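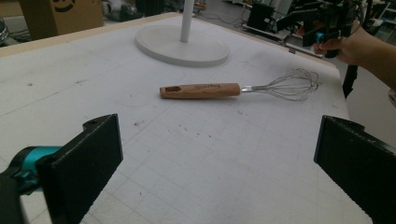

Figure 2. Whisk with a wooden handle on a white tabletop.

3.2 Returning a borrowed object: predicted and observed behaviour

The second study concerned a very ordinary situation. A person has borrowed a small household thing from a neighbour and has kept it longer than was agreed. We asked how the borrower expects to be judged by the lender, and how the lender in fact judges. Earlier work of our group (Study 1, section 3.1) had suggested that borrowers expect more anger than there is, but in that study all persons answered about imagined cases only, and this is a weakness which we wished to remove.

Participants were recruited in two towns, Clendness and Landeg, by a letter put through the door. We sent 3,000 letters. Replies came from 1,548 households, and of these 869 reported that at least one object had been lent or borrowed in the past year and was not yet returned. The other replies were kept for the analysis of lending frequency in section 3.4 and are not used here.

From the households with an open loan we could form 174 complete pairs, in which both the borrower and the lender agreed to take part and named the same object. It was difficult to obtain such pairs. In many cases the lender had forgotten the loan, and the borrower did not want us to remind him. We respected this wish in every case, and it means that our pairs probably contain fewer forgotten loans than exist in daily life. The reader should keep this in mind when looking at the results for the lenders.

Each member of a pair filled in the same short form at home, without speaking to the other. The borrower was asked how annoyed the lender was at present, how much less the lender liked him or her than before the loan, and whether the lender would lend again. The lender answered the same three questions about himself or herself. All answers were given on a scale from one to seven. The forms were translated and checked by the second author, Wanda Domański, and small changes were made in the wording of the second question after a trial in Kemau, where several people understood "liked less" as a question about the object.

The borrowers expected clearly more annoyance than the lenders reported. The difference was in the same direction in both towns, and it did not depend on the price of the object as estimated by the lender. For liking, the difference was smaller but still present. For the third question we found the strongest effect: most borrowers believed that they would be refused another time, while most lenders wrote that they would lend again without hesitation. A few lenders added remarks on the side of the form, for example that they had bought a second one in the meantime and did not need the first.

We had expected that the length of the delay would matter for both sides. It mattered only for the borrowers. The longer they had kept the object, the worse they believed the opinion of the lender to be, and the less willing they were to bring it back in person. Among lenders the delay had almost no relation to annoyance. It seems to us that the borrower meets the object often in his own kitchen or cupboard and each time thinks of the debt, whereas the lender meets nothing and so thinks of it seldom. We did not measure how often each side thought of the loan, therefore this explanation must remain open until it is tested.

One group of pairs did not follow the pattern. When the object had belonged to a parent or grandparent of the lender, the annoyance reported by lenders was close to what the borrowers had predicted. Liya Admasu has found a similar exception in her interviews at Fornbridge, where inherited tools were lent with more conditions and were asked for earlier. The group in our sample was small and we do not draw a firm conclusion from it.

A further limit is that lenders may have wished to appear generous. The forms were anonymous for the other member of the pair, but not for us. In the next study, described in section 3.3, we therefore looked at what lenders did when the borrower came to the door, and compared this with what they had written on the form.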